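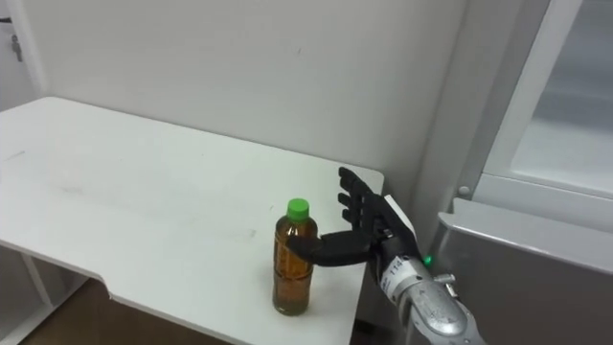

Bottle on the white table, October.

**October, 4:40 pm. Skate bench, Turneck rink**

I continue with the edge test for the youth team. The parents asked if we can make the skates of the small players hold longer between sharpenings, so I am comparing the two wheels, the old one and the new one from Stellell.

Did 12 pairs today. All of them have the same hollow, only the wheel is different. I marked the old wheel pairs with blue tape inside the tongue. Please do not remove the tape before the Turno tournament, otherwise I can not tell which is which.

What I noticed:

- New wheel leaves a finer surface, but it needs dressing more often. I dressed it after every second pair and it still started to sing a little at the end.
- Old wheel is slower, and the burr is bigger on the outside edge. More work with the stone.
- Two pairs had uneven edges when I put the square on them. Both are old wheel. I think it is my holder and not the wheel, the front clamp was not tight. Did them again and the square sat level.

One goalie pair came also, but I left it out of the test. Goalie hollow is too flat to compare with the others. 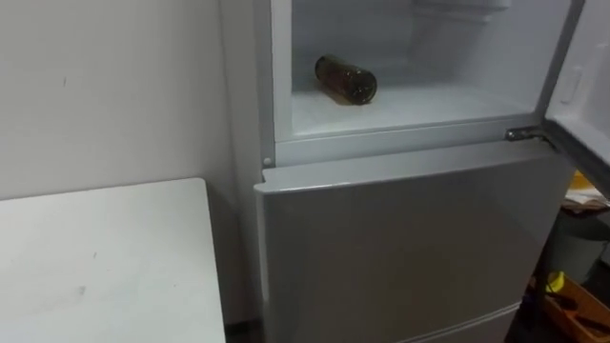 The rust question is still open. The skates which come back in hard guards are always the worst, brown spots near the heel, and then I must take off much more steel than I want. Last season I wrote a paper for the parents about soft covers and towels, and I can not find the file any more. If somebody has it from the Woldegiorgis cup folder, please put it on the bench computer again.

Feeling on the ice: the first group said the new edges are "grabby" in the stops. For me this is normal on a fresh edge, so I will ask them again after 2 practices and write the answer here.

To do:

- tighten front clamp, check the thread, maybe order a new screw
- dress both wheels before starting
- ask the coach for the practice list, so I know how many hours are on each pair
- empty the dust drawer (it is full again)

Spare steel for the bigger boys is not arrived yet.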